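The Long Way to Teach a Machine

By Austra Dzene

The first thing you learn at Nonport is where not to put your feet. Cables run across the floor to the teaching stations, and the people who work there step over them without looking down. I looked down a lot.

Nonport takes in old office computers by the pallet and would like robots to take them apart. The company has been saying so for a while. On the morning I visited in December, the robots were being shown how, and the showing was being done by people, one computer at a time, at a pace that would get a human technician a talking-to.

The idea has a friendly name in the trade: learning from demonstration. You don't write out instructions for the arm. You steer it through the job, either by holding it and pushing it where you want it to go, or by sitting at a pair of hand controls while the arm copies you. Everything gets recorded, the joints and the grip and what the wrist camera saw. Do this enough times and a piece of software is supposed to work out the pattern and carry on by itself.

"Supposed to" is doing a lot of work in that sentence, and I went there to find out how much.

The software at Nonport is called Jastora. It was built by a small outfit named Skoryk, whose sales material promises that a new task can be taught "in an afternoon." I asked the floor lead which afternoon. She laughed, a bit longer than I expected, and told me they were on their sixth week with desktop cases.

Desktop cases, she pointed out, are a mean choice for a first job. Every maker has its own clips and latches. Some parts lift, some slide, some lift a little and then slide, and a person finds out which by wiggling. The arm has to be shown the wiggle. And the person doing the showing can't feel it, at least with the controllers Nonport uses, which send motion one way and nothing back. The operators watch and guess. They get good at guessing. Whether a recording of somebody's good guess amounts to a skill is a question I put to four people and got four answers.

I was given a turn. The controls are lighter than they look, and the arm follows a hair behind your hand, enough to make you overshoot and then correct, and then correct the correction. I had been asked to pick up a foam block. It took me 13 tries. The trainer beside me said that was normal and deleted all of them, the good one included, since I had bumped the table on the way.

That deleting is a bigger part of the work than anyone had let on before I arrived. The team's wall chart showed 1734 recorded demonstrations for the case job. I asked how many were in use. There was a discussion. Some had been thrown out when a camera mount was moved. Others came from an operator who worked quickly and well but liked to pause in midair to think, and the software had picked up the pausing. For several days the arm would reach the right spot and hang there, like a man who has walked into the kitchen and forgotten why.

Skoryk's answer to all this is more demonstrations. It is also Skoryk's answer to most other things. When the arm drops parts, record more. When the lighting changes, record more. There's sense in it, and the people I spoke to at the company were decent and plainly believed what they told me. But they bill by the month, and I never heard one of them describe the point at which a customer should stop.

To be fair to the method, the older way wasn't a picnic. Nonport's previous system came from a firm called Gaken and had to be programmed step by step. It could do one model of computer, placed exactly right, and if the case sat a finger's width to the left it would calmly close on air. The new arm copes with a crooked case. I moved one myself when the trainer's back was turned, and the arm went and found it. I hadn't expected that, and I'll admit to being impressed for the rest of the hour. 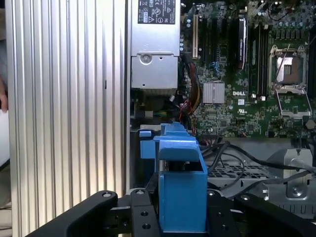 A blue plastic part in the gripper's fingers, over an open Dell desktop. At far left, a human fingertip on the edge of the ribbed side panel.

What I kept coming back to was the help. During the runs I watched, the software was allowed to try by itself, and a person stood by to take over. When it got stuck, the operator picked up the controls, sorted it out and handed the job back. These rescues are recorded too, and are said to be the most useful lessons of all. They may be. They also make it very hard to say what the machine did. The day's sheet listed five cases as completed, and I had seen hands on the controls in every one.

I asked the floor lead whether she minded that. She said she'd rather have an honest five than a pretend fifty, and that the sheet had a column for takeovers. It does. It's on the second page. The version that goes upstairs has one page.

Then there is the matter of the operators. They're paid a little better than the people on the regular benches – and they should be, as it is tiring work that hurts the neck. Most of them came from those benches. They know which latch sticks and which cable you have to move first, and that knowledge is what is being collected. None I talked to was losing sleep over it. One said he'd start to worry when the arm could do a laptop. Another wanted to know whether I'd seen it try a screw.

I hadn't. The screws are done by hand, before the case reaches the arm. They're planned for spring.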